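Hovby Cloths: a folding and laundry reference set

README, last updated April 12, 2022

What is in the folder

Hovby is a collection of notes and pictures about small household cloths: how they crumple, how they lie when you put them down, and how you get from a wrinkled heap to a tidy square. I started it in March after going through a whole drawer of napkins and noticing how differently each one behaved. Some practically fold themselves. Others fight you the whole way (looking at you, thin white ones!).

The set covers 200 cloths in total. Most are napkins and handkerchiefs, with a smaller pile of dish towels and a few odd pieces that used to be pillowcases. I love the odd pieces. They have the best creases.

Folder layout

cloths/ has one text file per cloth, with its fabric, weight and edge finish
folds/ has the written folding steps
pictures/ has the pictures, named to match the text files
care/ has washing and ironing notes
CHANGES.txt lists what moved between versions

Fields in the cloth files

id: a plain number, never reused
kind: napkin, handkerchief, dish towel, other
color: the everyday name, so "white" and "cream" but no fancy shades
feel: thin, medium or thick, judged by hand
edge: hemmed, rolled, raw or unknown
state: flat, crumpled, half folded, folded
notes: free text, and please do read these, they are the fun part

"State" is the field people ask about most. A cloth is flat when all its corners are out and it lies down by itself. Crumpled means at least one corner is tucked under or pulled out of shape, even if the rest looks neat. Half folded means there is one clear fold and you could carry on from there. I went back and forth on whether a slightly wrinkled cloth counts as flat, and settled on yes, as long as the corners are out.

Folding styles

There are 6 folds in the set. The plain quarter fold is the one to learn first, and the Plaler fold (our house name for a long thirds fold, then halved) is the one I use for nearly everything now. It stacks beautifully in a shallow drawer! The steps for the others are in folds/, each in its own file.

For the quarter fold:

1. Lay the cloth down and find two neighboring corners.
2. Pull them gently apart until the edge between them is straight.
3. Smooth from that edge toward the far side with a flat hand.
4. Bring the near edge to the far edge and press the fold.
5. Turn it and fold once more.

Thin cotton wants a light touch in step 3. If you push hard it skids along with your hand and you end up with a new set of wrinkles. Thick towels are the opposite, so lean on them.

White cloths on pale surfaces

These have their own tag, low-contrast, and I think they are the most interesting group in the whole set. The edges are hard to find by eye, so you end up reading the shadow and the faint creases instead.
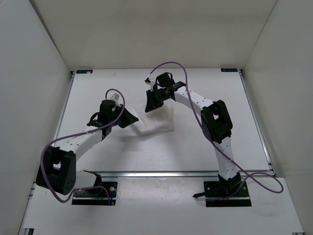

What should I do first with a crumpled white cloth when I can't tell where its edges are?
Look for the straightest side and start there. Take hold near one end of it, follow it along to the next corner, and the rest of the shape usually opens up once those two corners are apart.

Known gaps

Raw edges are underrepresented, and so are dark colors. The "feel" field was done by one person, so treat it as a friendly opinion. Roughly 10 of the dish towels have no care notes yet. Cloths marked "Veltine" in the notes came from a mixed bag of remnants, and their fabric is a guess.

Using it

Copy it, print it, tape the folding steps inside a cupboard door. If you add cloths of your own, start your numbering at 2000 so that the two sets can be merged without clashes. Corrections to the folding steps are very welcome, especially from anyone who has a better way with handkerchiefs that have lost their square shape.

Xavier, the companion set on bedding, will use the same fields plus one for elastic corners. Fitted sheets are in progress.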